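I finished Wonov last night, 27 hours on the normal difficulty. I want to write down my thoughts before I forget them, so this will be a thread. No story spoilers after the second chapter.

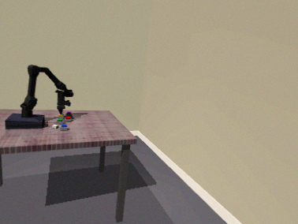

Robot arm over the little blocks, yellow one nearest.

2/ First, what I liked. The town of Inutgate is one of the best places I have walked through in a game for years. The streets are narrow, you get lost, and then you come out at the harbour again and you know where you are. I never opened the map there after the first evening.

3/ The music also. It is very quiet, sometimes only a piano and the wind. I left the game running while I cooked dinner and my wife asked me which radio station it was.

4/ Now the fighting. I am sorry to say it but it is boring. You have 64 skills in the menu and I used maybe four of them. The heavy strike kills nearly everything, so why would I use the others? I tried to play with only the traps for one chapter and it took me so long that I gave up.

5/ The bosses are better. The one in the flooded chapel made me change all my equipment, and I died so many times that I had to take a break and wash the dishes. I wish the normal enemies asked the same from me.

6/ A small complaint: why can I carry only 98 items when there are so many herbs? Every ten minutes I had to throw something away. In the first game the bag had no limit and I don't remember that anyone was unhappy about it.

7/ Some of you will ask if you must play the first game before. I think no. There is a short summary in the main menu and the characters are mostly new. But the ending has one scene which means more if you know the old lighthouse.

8/ About the side quests: do the ones from the ferry station, skip the ones from the notice board. The board ones are always "bring me five of this". The ferry ones have real writing and one of them made me quite sad.

9/ The English translation is good, as far as I can judge it. I played in English to practise, and I had to look up "bulwark" and "tallow". Now I know what tallow is. I don't expect to need it at work.

10/ Collectors, be careful. There are 295 glass coins and the game doesn't show you which ones you miss in each area, only the total. I stopped at the second island. If somebody has a good list please send it to me.

11/ Compared with Trorance, which I played in September, I would say Wonov has the better world and Trorance has the better combat. If the two studios could sit in one room for a year I would buy the result on the first day.

12/ Next I will start Ahonen. I know only that it has boats and that the beginning is slow. Please don't tell me anything about the captain, I already muted the word.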